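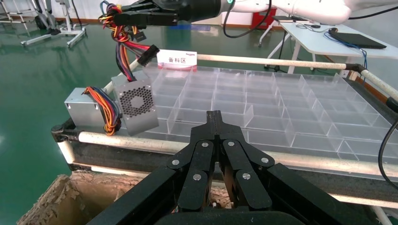
Für den Preis von 2.494 Euro im Monat müsse der Mietvertrag auch den Austausch der Greifer abdecken, sonst sei das Angebot von Drerkico für eine Werkstatt unserer Größe schlicht zu teuer, hieß es gleich zu Beginn aus dem Kreis der Anwesenden, und damit waren wir eigentlich schon mitten in Punkt 1, bevor die Tagesordnung überhaupt verlesen war.

Suchbegriff eingeben Suchen

Protokoll der Werkstattrunde, Mai 2021
Ort: Werkstatt Durkberg, großer Besprechungsraum
Lesezeit: 3 Minuten

Die Tagesordnung wurde danach in aller Ruhe nachgeholt und ohne Änderungen angenommen. Das Protokoll der letzten Sitzung ist genehmigt, der Tippfehler im Firmennamen wird noch berichtigt (Brandstead mit d, bitte um Nachsicht!).

1. Mietangebot Drerkico, zweiarmiges System für die Materialvorbereitung

Das Angebot umfasst 2 Arme mit Steuerung, die Einrichtung vor Ort und die Fernwartung. Im Bereich 备料区, also der Materialvorbereitung, geht es um Computernetzteile mit ihren Kabelbündeln. Der eine Arm arbeitet mit einem schmalen Greifer mit zwei Fingern, der andere mit einer mehrfingrigen Hand, die auch Kabel fassen kann. Gerade die Kabel haben uns ja lange beschäftigt, und es wurde mit Freude vermerkt, dass der Anbieter dieses Thema von sich aus angesprochen hat.

Über die durchsichtige Ablage mit den vielen Fächern wurde ausführlich und recht lebhaft gesprochen. Ein Teil der Runde findet die klaren Wände praktisch, weil man von der Seite hineinschauen kann. Andere befürchten Spiegelungen, die der Kamera am Handgelenk zu schaffen machen könnten. Drerkico soll dazu schriftlich Stellung nehmen und ein mattes Einsatzstück anbieten.

2. Vergleich mit Csonka

Csonka bietet ein einarmiges Gerät zum Kauf an, die Schulung kostet 600 Euro extra. Für einfache Sortierarbeiten wäre das sicher eine ordentliche Lösung, bei Kabelbündeln fehlt uns aber die zweite Hand. Das Angebot wird freundlich beantwortet und vorerst zurückgestellt.

3. Anforderungen für den Probebetrieb

Gewünscht werden 57 Stunden Probebetrieb, verteilt auf mehrere Schichten. Erfasst werden Fehlgriffe, Stillstände und die Zeit, die wir selbst mit Nachlegen verbringen. Die Frage, wer nachts angerufen wird, blieb offen. Brandstead hat angeboten, die Erfahrungen aus dem eigenen Betrieb mit uns zu teilen, wofür wir uns an dieser Stelle herzlich bedanken.

4. Beschluss

Der Probebetrieb wird einstimmig befürwortet, vorbehaltlich einer schriftlichen Zusage zu den Greifern. Über die Miete selbst wird erst nach der Auswertung abgestimmt.

5. Verschiedenes

Die Kaffeemaschine im Flur ist wieder in Ordnung. Der Schlüssel zum Lagerraum bitte nach Gebrauch zurück an den Haken.

Diese Website verwendet Cookies. Einstellungen Alle akzeptieren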